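Colour references for the spring reprint

Print this item | E-mail this item

Members who ordered the pattern cards in February will have noticed that the greens did not match the greens in the catalogue. The cards were printed at Morikawa on uncoated stock and the catalogue at Sterkari on coated stock, from the same files. Tetsuya Nomura has now compared the two and the following is a summary of his notes, which are held at the Saltis office for anyone who wants the full readings.

The files were prepared with a coated profile. On uncoated paper the ink sinks in and spreads, so the mid-tones print darker and the strong colours lose strength. Reds and browns moved very little. Blues moved slightly. Greens with a high yellow content moved most, and on 2 of the cards the difference can be seen at arm's length under ordinary office lighting. The worst case is the border on the Mudell card, where the printed colour is closer to olive than to the green that was specified.

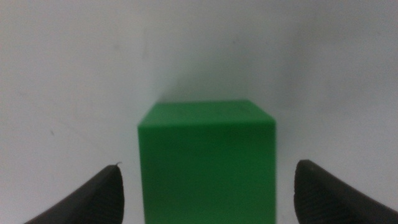 Viewing conditions account for part of the remaining disagreement. Several members judged their cards beside a window in the afternoon and others under a warm desk lamp, and their reports differ accordingly. Angle matters as well. On a matt solid of a single colour, a face turned towards the light reads lighter and yellower than the face next to it, as the top of the green cube does against its front. A card held flat and a card held upright will differ for the same reason. Please place the card and the catalogue page side by side, flat on a neutral grey or white surface, and look at both from the same position before reporting a mismatch.

For the reprint, separate files will be made for each stock. Jocelyn Lumbao is preparing the uncoated set and will reduce the black in all greens. Total ink will be held to 300 per cent on the coated pages and kept lower on the cards – the exact limit depends on a test sheet from Morikawa. The run will be 900 sets, of which 851 are already allocated. Members who received the February cards do not need to return them.

Nélida Riquelme has asked that written colour names no longer be used on order forms. "Leaf", "grass" and "mid green" have each been used for more than one ink mix, and the reference number printed on the back of the card should be given instead. Older cards without a number can be sent to the office for matching.

Recent items
Storing uncoated stock over winter
Changes to the order form
Desk lamps for proof checking: a short comparison
Catalogue corrections, pages with borders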